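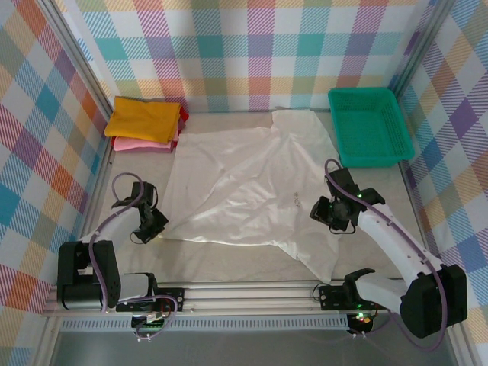

Household Textiles, Unit 7: Dimensional change in laundering
Handout to accompany the lecture of May 11, 2023

7.1 Terms

Relaxation shrinkage is the recovery of strain put into a cloth during weaving and finishing. Most of it is released in the first few washes. Felting shrinkage is confined to wool and other animal hair and does not level off in the same way. The two are measured alike but must be reported separately.

7.2 Calculation

Dimensional change is given as a percentage of the original length:

change = 100 × (final length − original length) / original length

A negative result is shrinkage, a positive one is growth. Take warp and weft separately. A cloth marked at 105 mm in the warp and measuring 100 mm after washing has changed by −4.8 per cent. Dividing by the final length gives −5.0, a common error in last year's scripts.

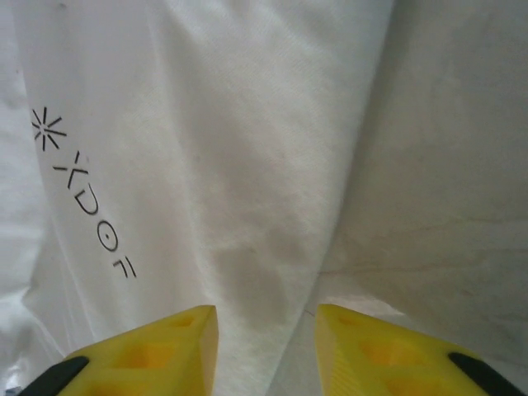 7.3 Conditioning

Specimens are left flat in the standard atmosphere before marking and again before final measurement. Cotton takes up moisture from the air and swells, so a reading made straight from the dryer is not comparable with one made the next morning. Do not smooth the cloth by pulling. Creases may be pressed out by hand — lightly, and without dragging the marks.

7.4 Cut edges

Keep marks well inside the edge. Loose plain weaves fray and curl there, and the outer few threads move independently of the rest. Pastor's method (course reader, section 13) uses sewn marks in place of ink; Hakala prefers ink on anything finely woven.

7.5 Reading for next time

Zelenák, chapter 7, on knitted structures. The Trutley tables are on the short loan shelf. Omit the part on tumble drying, which is covered in October.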